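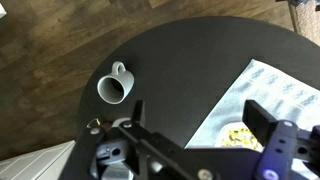
A white mug on a dark round table.

Siver coin fair moves online, takes its arguments along

August 29, 2020

The Siver Coin and Medal Fair will go ahead in October after all, on a website, with bids placed by mouse and the usual disputes about grading conducted by email. The fair hall is closed this year, and the organizers have handed the sale to Gredix, a bidding platform previously known to collectors mainly for used farm equipment.

The catalog runs to over 500 lots. The one people are talking about is lot 13, a copper token issued by the Grerno ferry company and good for one crossing with a mule. The ferry stopped running before most bidders' grandparents were born, and the mule rate was apparently never popular. Only a handful of the tokens are known, and the estimate is $3,000, a sum that would once have moved every mule in the county back and forth until they died of old age.

The token comes from the Talebi collection, which supplies most of the better lots. It was put together over several decades with great patience and almost no labeling. Catalogers spent much of the spring matching loose coins to envelopes, then matching the envelopes to a notebook written in what the catalog politely calls "a personal shorthand." Eleven pieces remain unidentified and will be sold together as lot 11, which the organizers insist is a coincidence. One of them may be a button.

Grading is where things have warmed up. At the fair itself, a buyer could pick up a coin, tilt it under the lamp, sigh heavily and put it back down. Online, buyers get two photographs and a sentence. A number of regulars have already written in to object to the sentences. "About very fine" has drawn particular fire, with one letter asking whether the coin was about to become very fine or had recently stopped. The organizers have replied that the term has been in use for a long time and that they would prefer not to get into it.

Anyone who wants to look at a lot in person can still do so, by appointment, at the Siver library annex. Viewings last half an hour. Visitors must wear a mask and bring their own magnifier, and coins are to be held by the edges, a rule that has been printed on the appointment slip in capitals and underlined. Cleaning a coin "just a little, to see the date" counts as a purchase.

The buyer's premium stays where it was last year, despite complaints that it pays for a hall no one will be standing in. Gredix says its own fee comes out of that amount. Shipping is extra, and buyers within the county may collect in person – a popular option among those who would prefer the package not be discussed at home.

The printed catalog is available by mail while copies last. An online version is free, although the plates load slowly and the section on medieval silver is currently filed under Tractors, Other. Gredix says it is working on that. Registration for bidding closes a week before the sale, and accounts opened to buy hay balers will carry over.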